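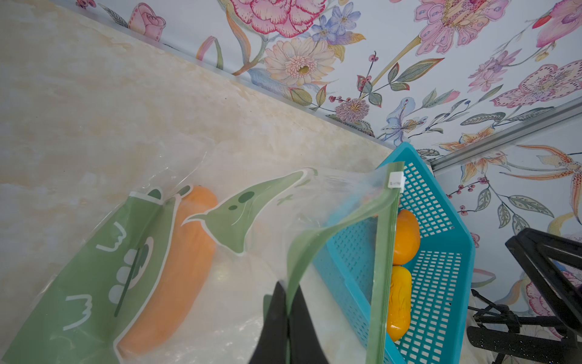 Figure 1. Bagging produce, seen from the gripper. Zipper bag with slider tab, mesh basket alongside.

Week 2 notes: who does the packing now?

Before we get to the reading, I'd like you to spend a little time with Figure 1, and especially with the flap of that bag, which has curled over on itself. Anybody who has packed a lunch has dealt with one of those and forgotten it a second later. For a gripper it is a real piece of work, and I hope you'll keep it in mind as we talk about Holroyd.

Holroyd is the packing room we follow all term (Tomomi Higuchi's interviews are in your packet, and they are lovely, so please do read them slowly). There were 33 packers when the first arms came in, and 12 of them moved over to what the company calls "tending." A tender clears stuck bags, restocks baskets and decides when to step in. Several told Tomomi that they missed talking across the table more than they missed the packing itself, and one said her hands hurt less but her head was tired by lunch.

Géza Somogyi's chapter asks who ought to be paid for that kind of attention. I don't agree with all of it, and you needn't either!

For next time: read Somogyi to page 70, and bring one small task from a job you've held that would be hard to hand over.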